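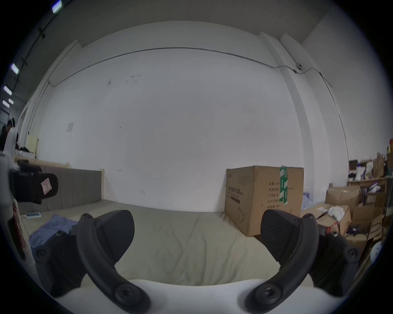 ## 28 May 2020 — cover fabric, wash and shrink

Picking up the cotton cover samples again. Last entry left off with the Gernetti twill shrinking too much along the warp. I wanted to know if that was the cloth or our washer, so this round has the Strobel plain weave in the same load.

Cut two squares from each bolt, marked with laundry pen, 420 mm between the marks both ways. Washed at 40, tumble on low, laid flat overnight on the rack by the window. Measured in the morning with the steel rule, same person, same side of the marks.

- Gernetti, warp: 403 and 404
- Gernetti, weft: 414, 414
- Strobel, warp: 412 and 411
- Strobel, weft: 416, 417

So the washer is not the problem. Gernetti loses close to 4 percent on the warp in one wash. The sheet that came with the bolt says "preshrunk" and gives no number. Strobel is half that, and I can cut for it.

Second wash still to do. The March batch kept moving until the third one, so I am not going to write a cutting allowance on the pattern yet.

### Seams

Tried the 80 needle on both. Fine on Strobel. On Gernetti it skipped at the corner where four layers meet, every time, and going slower did not help. Changed up one size and it stopped. Polyester thread from the Hesovton order, no breaks. The spool with the chipped rim snags when it gets low — move it to the hand-sewing box.

Seam allowance 12 mm. I had 10 on the old pattern and it frayed back to the stitching at the zipper end.

### Fit

Fitted covers pull at the corners first, so the shrink number matters more on the long side. On a mattress 200 cm long, 4 percent is 8 cm, and no amount of tugging gets that back. A cover cut with slack to allow for it will wrinkle until it has been washed.
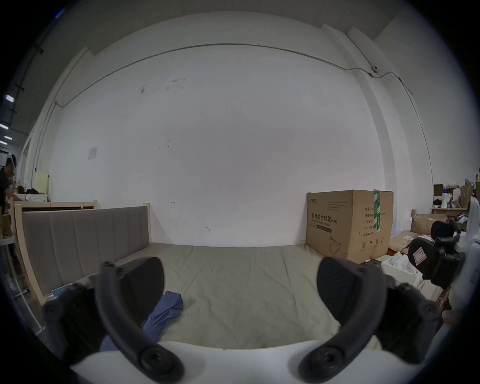 *Mattress cover, slightly wrinkled.*

### Left to do

- Washes two and three, all four squares
- Pilling: Mulitus cloth on the block, around 200 rubs, then compare against the uncut edge
- Ask Gernetti if they have the same twill in a heavier finish, and get a shrink figure in writing
- Redraw the corner piece. The notch is 5 mm off from the side panel and I have been easing it in by hand
- Zipper tape was not washed with anything. Put a length in with the next load

Strobel remnant is rolled up behind the cutting table, a bit over a meter. Don't use it for bags.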